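Tea table is back at Wanham hall

28/11/2019

After a good long rest over the summer and most of the autumn, the tea table at Wanham hall is up and running again, and what a cheerful afternoon it made for everybody who popped in! There was plenty of chatter, a very decent ginger cake, and enough squash to keep the younger ones going until it was time to find their coats.
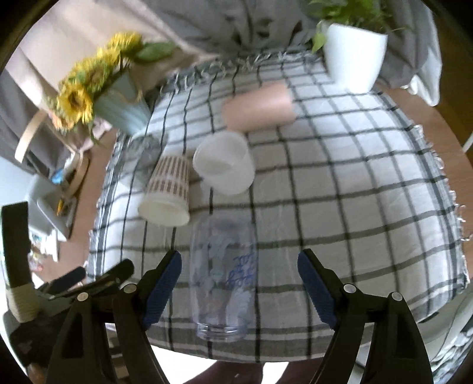

Wycliffe Muriithi, who looks after the teas, has been asking neighbours to look in the backs of their cupboards for cups and glasses they can spare, and the answer has been more than kind. Nothing needs to match, as anyone who has seen the checked cloth with its knotted fringe will know, with a salmon-pink cup, a see-through glass and a paper cup patterned in little brown dashes all sharing the same table. "I like a mixture," Wycliffe told us, "and people do get fond of a particular cup, so they come back and ask for it." Plastic ones are especially welcome for the children's end of the room, and tall tumblers go down well with the squash drinkers.

If you have something to pass on, please give it a wash and bring it to 17 Doucet Lane, where there is a box in the porch. Cups can be left there until the end of February, and any tablecloths, plain or patterned, will be gladly taken in too.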